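The note from Kuner said the gripper had been serviced in May and would hold anything up to 18 millimeters. Itsuki Morikawa had read notes from Kuner before.

"Serviced," he said. "They wiped the label."
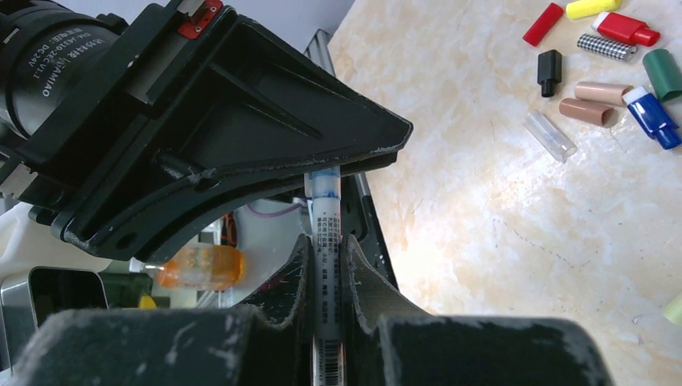 Alignment was the real trouble at Trotidbridge – always had been, whatever the office blamed. He shimmed the left jaw, ran the close command and watched. The pads had the white marker between them, nearly upright, and the scratches on the right one were no newer than his doubts. He wrote 629 in the log and left the box for "resolved" blank.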